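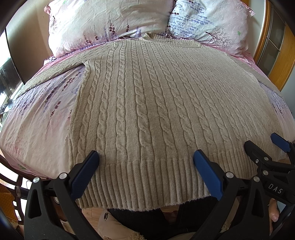 Figure 1. Cable-knit sweater spread on a bed, with gripper fingers at the ribbed hem.

Work and Automation, Unit 4: Garment Handling
Handout for the Saturday section
Instructor: Adesuwa Oyewole

11 min read

Read this before class along with the Zandine case packet. The packet has the shift schedules and the two job postings we will compare. Bring it with you.

1. Where folding sits in the workday

Zandine runs a wash-and-fold service for households and small hotels. At the Ellton site, the work is divided into intake, washing, drying, folding, and packing. Washing and drying were mechanized long ago. Folding is still done by hand, and it takes up more paid time than any other step.

The site handles 2000 pieces on a full day. Most are towels, sheets, and T-shirts. Knitwear is a small share, but supervisors plan around it. A sweater can't be treated like a towel. It stretches if you lift it by one end, the sleeves go where they want, and a thick cable pattern won't take a sharp crease. People who are good at knitwear get assigned to it again and again, and that has an effect on pay that we will come back to in section 4.

2. What the hands are doing

Try this at home with a heavy sweater and pay attention to the order of your movements. Most people spread the body first, then square the hem, then deal with the sleeves. Some roll from the hem. Ask yourself when you are looking and when you are going by feel. Write it down; a half page is enough.

When Arturo Negri interviewed folders at Ellton, he asked each of them to describe the job out loud while doing it. The descriptions were short and left out most of what he could see. One folder said only "I straighten it and then it's done." Straightening took her 11 separate touches. She adjusted the hem twice and the collar once without mentioning either.

Keep that gap in mind. A job description written from interviews alone will miss a lot, and so will an automation plan based on one. This is the main argument for recording the work as it is done, with people holding the same kind of gripper a machine would later use. A person working through two fingers has to find grips that two fingers can manage. They also give up most of the sense of touch they normally rely on, and that loss is worth discussing in its own right.

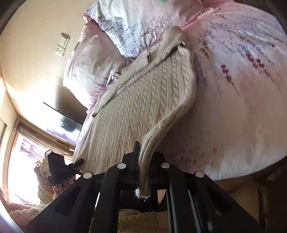
Figure 2. Hand-held gripper pressed to the rolled lower edge of a cable-knit sweater; a second gripper at left.

Look at the edge in Figure 2. A rolled edge gives a gripper something thick to hold, where a single flat layer of knit gives it very little. Compare the hem in Figure 1.

3. What changed at Ellton

Zandine brought in a folding station called Pai for flat goods in August. It does towels and pillowcases. Knitwear stayed with people. The stated plan was that no one would lose hours, and on paper no one did. The packet shows 82 folders before and 82 after.

The mix of work did change:

- Folders who used to rotate between easy and hard items now get mostly hard ones. Towels had been the rest period.
- Two new tasks appeared, feeding the station and clearing jams. Neither was in the old job posting.
- A new position, demonstrator, was filled from inside. Demonstrators fold with hand-held grippers for part of the shift and go back to the regular line for the rest.

Nadja Camenzind's notes from the line are in the packet. She found that the complaints were mostly about pace. Before Pai, a folder who got tired could pick up a stack of washcloths for a few minutes. "Now it's sweaters until lunch," one of them told her. Wrist and shoulder complaints are listed in her second table - read the footnote on how they were collected before you draw anything from it.

4. Who gets paid for the skill

The demonstrators produced 278 recorded folds in their first week. They were paid their normal hourly rate. Ambros Imhof, who represented the folders in the talks, asked for a separate rate on the grounds that a recording keeps its use after the shift ends. Management answered that training a coworker had never carried extra pay either.

Both positions are set out in the packet. Donia, the other laundry in our readings, settled the same question with a one-time payment. We will look at whether that holds up when the recordings are reused at a second site.

5. For class

Come ready to talk about the following. Liis Kalniņš will lead the first half.

Is showing a task to a machine the same work as showing it to a new hire? Where does the comparison break down?

If the easy part of a job is automated first, should the rate for what remains go up? Who would decide?

Rewrite the old folder job posting so that it fits the job after August. One page. Include the tasks that are missing from it, and mark which ones you would need to watch in person to describe properly.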